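27/07/2019

Resource planning module, notes from the shop side

Still on the overbooking problem. Vicente Navarrete wrote from the Ross account that two of his designers were shown as free in the planning view, but both had full days. I repeated it on the test copy and got the same result, so it is not a mistake of his people.

What I found until now: the booking is saved correctly. The planning view reads a daily total from a second table, and this table is refreshed only when somebody edits the booking from the calendar. If the booking is made from the budget page, the total stays old. The person looks free, and the next project manager books him again.

I ran the comparison script over the whole Jedisville export. It has 2,754 bookings. In 475 of them the daily total does not agree with the hours of the booking. I expected a smaller number. Most of the wrong ones were created in July, after we moved the budget page to the new form, so I think the old form was calling the refresh and the new one forgot it. I did not prove it yet. To prove it I need the old branch, and it does not build on my machine at this moment (missing package, I asked for it).

Vacation days are a separate question. A half day of vacation is counted as zero hours if the person has a part-time contract. I saw it with 13 people, all of them in Pillum. Please do not mix this with the first problem, it has its own ticket and I want to close them one by one.

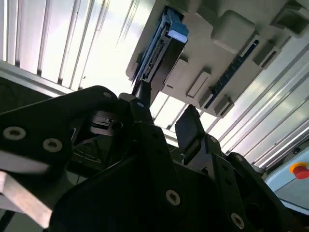 Second attempt, after lunch. I put the refresh call directly in the save function, so it does not matter from which page the booking comes. The script on a fresh copy gives no differences for new bookings. Old ones remain wrong, of course, they must be repaired by a one-time job. The saving is slower now. I can feel it when I drag a long booking over several weeks, because every day is calculated again one by one. For a small agency it is acceptable. For Zollard, who like to book people until the end of the year, I am afraid it is not.

Possible ways:
- calculate only the days that changed
- put the calculation in the background queue, and show the old number with a small mark until it finishes
- remove the second table and sum when the page opens

I prefer the first. The third is the cleanest, but the planning view was made like this for speed, and I do not want to open that discussion again without measurements.

One more thing I noticed in the time sheets. When a task is moved to another project, the hours go with it but the hourly rate stays from the first project. The profit report then shows a wrong margin. Vicente did not mention it, maybe he did not see it. I will ask him before I touch anything, it could be that some clients want it so.

To do:
- write the repair job and try it on the Jedisville copy first
- measure saving time with a booking of 13 weeks, before and after
- get the old branch to build
- answer to Vicente that the cause is probably known, without promising a date
- ask who owns the text of the overbooking warning, the present one says "capacity exceeded" and the users do not understand whose capacity

The repair job must not send notifications. Last time we forgot to switch them off and every project manager received a message for each changed booking. The switch is in the job settings, second tab, and it is on by default.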